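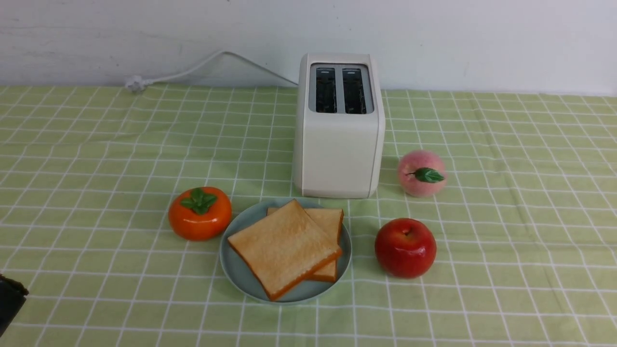
**Tabletop task budgeting** is the part of robot lab planning that deals with everything on and around the work table: the props, appliances, cloths, fixtures, spare gripper parts and storage that a manipulation robot needs before it can practice a single household chore. It is usually drawn up separately from the purchase of the arm itself, and it is a surprisingly lively subject, full of choices that are fun to make and easy to get wrong.

## Scope

A tabletop budget normally covers consumables and small goods. Arms, controllers and computers belong to the capital budget and are approved on a different schedule. Grippers sit awkwardly between the two. Many labs list the gripper body as capital and the finger pads as consumables, and the Plavance planning sheet, a spreadsheet template shared among small labs, follows this split.

Breakfast scenes are a favorite starting point. A two-slice toaster, a plate, a couple of slices of toast and a few pieces of fruit give a robot flat things, round things and a narrow slot to aim for, all for very little money. A checked tablecloth changes the look of the whole table at almost no cost, and its creases add variety of their own.

## Props

### Food

Replica food is the usual choice for repeated grasping. It keeps its shape, doesn't attract insects and can be bought in matched sets, so a damaged peach can be replaced with the same peach. Real food is still bought for final trials, when weight and softness matter. Replica bread deserves special attention: slices sold for shop displays come in many thicknesses, and some won't fit a standard slot. Measure first!

The Drurirham list, a well-known reference order for kitchen tasks, calls for 8 table settings and a prop allowance of $700, with fruit, bread and dishes bought in duplicate.

### Appliances

Small appliances are chosen for their shape, their levers and buttons, and the room they take up. Cord length is often forgotten. A cord needs somewhere to lie whether it is plugged in or not, and a stiff one can push a light toaster out of position. Labs that plan for powered tasks add outlets, a switched power strip and a heat-safe surface to the same order. Color is worth a thought too — a white appliance against a white wall makes a good, demanding test for vision systems.

## Estimating quantities

Planners generally begin with the number of stations and work outward. The method used at Motadmont, a shared robotics workshop, is a popular one:

1. List every task planned for the quarter.
2. Write down the objects each task needs, including the ones that only sit nearby.
3. Multiply by the number of stations.
4. Add 20 percent for loss and wear.

Step 2 is where the method shines. Objects that are never picked up still have to be bought, stored and put back.

Finger pads are estimated by use. Motadmont budgets one new set for every 200 hours of operation, with a spare set kept at each station.

## Timing

Orders are commonly placed in November, ahead of the new budget year. Replica fruit is often seasonal stock, and a color or size available in fall may be gone by spring. Cui, a supplier of display food, takes standing orders for this reason.

## Common omissions

- Shelving and labeled bins for props not in use
- A second tablecloth for wash days
- Wall paint, for scuffs behind the table
- Staff time for resetting the table between attempts

The last item is frequently larger than the whole prop allowance.

## See also

- Gripper maintenance
- Workcell layout
- Prop inventory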